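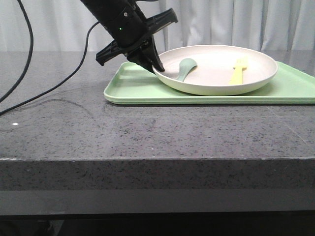
Opinion / Home & Table

I'm going to stand up for the tray. I know, I know, trays are for hospitals and for people who own a bell. My friend Maeve Brennan told me so over coffee last October, and I've been arguing with her in my head ever since.

A pale green plastic tray with a plate on it, and a spoon and a fork on the plate, is a complete place setting you can pick up with two hands. I love that! You set it down on the counter, you eat, and the crumbs stay inside the little lip where they belong. Then the whole business goes over to the sink in one trip. I used to make three (plate, then fork, then the spoon I'd left behind the toaster), and I have a small kitchen.

Maeve says plastic looks like preschool. Well, fine. I like soft colors against a gray speckled counter, and I like a yellow fork next to a plate that doesn't match it. Matching sets make me nervous – the first time you lose a piece you feel like you've broken up a family. My own dishes came from 2 different yard sales and a bin at Gunerley, and I have never once felt bad about a missing spoon.
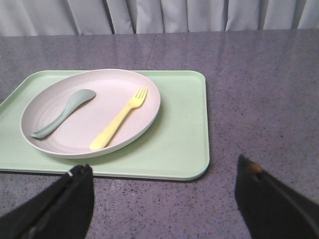
Can you eat a real dinner with a plastic fork and spoon?
Most dinners, sure, as long as somebody cuts the meat in the kitchen first. Pasta, rice, eggs and anything in a sauce are easy, and I keep one steel knife in the drawer for the rest.

Where I do agree with the tray haters is size. The one I bought from Dallby was so big it hung over the edge of my counter, and I caught it with my hip every time I went by. Measure first. And please, skip the ones with handles that stick up, they won't stack and they hog the whole dish rack.

Gearóid Cronin, down the hall from me, eats standing up over the sink and thinks this entire column is nuts. He's welcome to come over. I'll set him a tray – he can have the pink plate.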